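How to Wash a Down Comforter at Home

Filed under: Laundry, Bedding

I put off washing my big Delorme comforter for years, convinced I would ruin it. Then I tried it, and wow, what a difference! It came back taller, softer and smelling of nothing at all. Set aside most of a day and have a go.

What you need

A front-loading washer big enough that the comforter fills it loosely
A large dryer with a low heat setting
Mild liquid detergent made for down (I use Fumon)
Tennis balls, at least 2
A luggage or kitchen scale, if you have one
Painter's tape 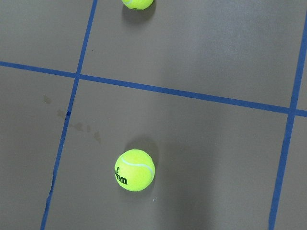 Tennis balls, ready for the dryer.

Before you wash

Check every seam. A hole the size of a pea will fill your washer with feathers, so stitch it up first with a fine needle. Dab any yellowed patches with a little detergent and cool water and leave them for half an hour.

Washing

Load the comforter evenly around the drum, not in one big wad. Use half the detergent you would for a normal load, on a gentle cycle with cool water. Run the rinse again when it ends, and once more if you still see suds on the door. Finish with an extra spin. Lift it out with both arms underneath, as wet down is heavy and can pull at the stitching.

Drying

This is the long part, so get comfortable! Put the comforter in on low heat with the tennis balls, which knock the clumps apart as everything tumbles. Stop every 30 minutes, pull it out, shake it hard from each side, and turn it over before it goes back in.

It will feel dry well before it is. I love the scale trick for this: weigh it between rounds and keep going until the number stops moving. Near the end mine read 3,928 grams, then 3,871 after another round, so back in it went. It took 3 more rounds to settle.

Checking for clumps

Spread the comforter on a big table, one section at a time, and press across it with flat hands. If you lose your place easily, run tape across the tabletop first and work one rectangle at a time. Break up any lumps with your fingertips through the fabric.
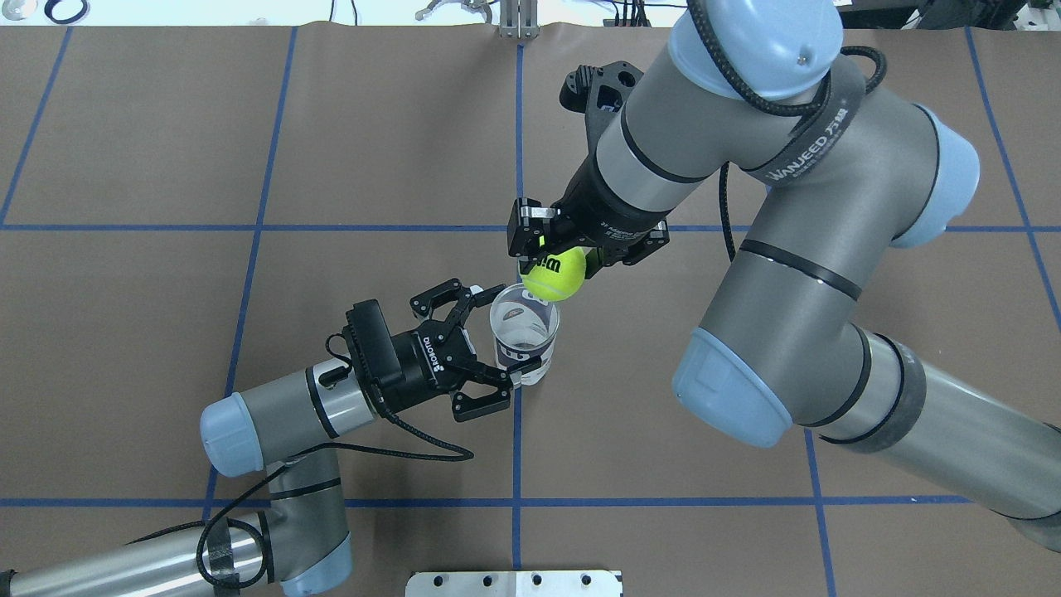 Blue tape dividing a work surface into rectangles.

Airing and storing

Hang it over a rail or two chair backs overnight before it goes back on the bed. For summer storage I use a roomy cotton bag from Grevia, but an old pillowcase works for a twin size. Skip the vacuum bags, and keep it off the basement floor.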